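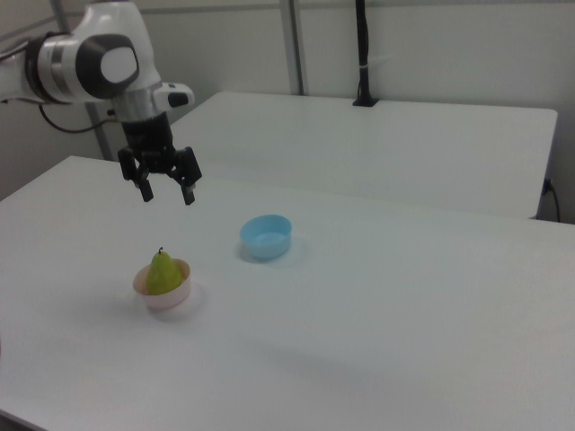 Do movies still need an intermission? The long ones do, and I'd happily take one in anything that runs past two and a half hours.

I got my conversion on a Thursday night at the Rustad, the old single-screen place on the corner with the terrible parking and the wonderful popcorn. They were showing Plirkosel, the three-hour family saga that everybody I know has been putting off, and at the 90-minute mark the picture faded, the house lights came up halfway and a card told us we had 15 minutes. I hadn't sat through a real movie break since I was a kid. I loved it!

People talked, for one thing. The couple behind me had a full-blown argument over whether the older sister was lying about the letter (she is, come on), and by the time we were all in line for drinks, half the lobby had picked a side. You don't get that when the lights come up at the end and everyone is hunting for car keys. In the middle of a story you still have guesses, and guesses are so much more fun to share than verdicts.

And then the second half started, and I swear the whole room was sitting up straighter. I've watched plenty of long movies at the Andberg multiplex across town, 218 seats and not a bad one among them, and there's always a stretch in the third act where I'm doing math about the restroom. That stretch never came.

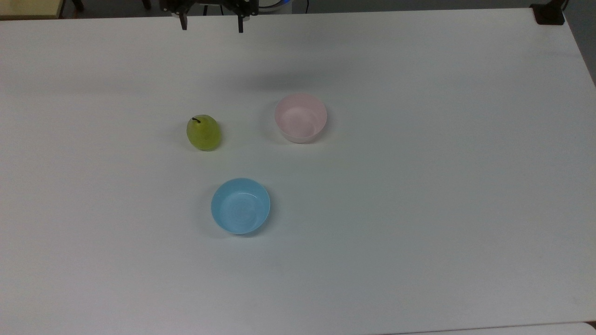 The usual complaint is that a break kills the mood, and sure, it can, if somebody just stops the movie wherever the clock says. Plirkosel was cut for it. The first half ends on a slammed door and the second opens on the same door from the other side, months later, with snow piled up against it. What a way to come back! A director who knows the break is coming gets an extra ending and an extra opening to play with, and I can't see why more of them aren't begging for that.

Theater owners worry about losing a showing a day, and I get it, I do. But the snack line at the Rustad was out the door, and I'd guess those 15 minutes paid for themselves in nachos. Plays do this every night. So do concerts and ball games – we've somehow decided that movies are the one thing you have to get through in a single gulp.

The Ninov, out by the college, is bringing back a run of old epics in February, and I've already called to ask if they'll keep the original breaks in, overture music and all. The guy on the phone said they were thinking about it. Call them too, please. If they get enough of us pestering them, I'll see you in the lobby, and I'll want to hear your theory about the letter.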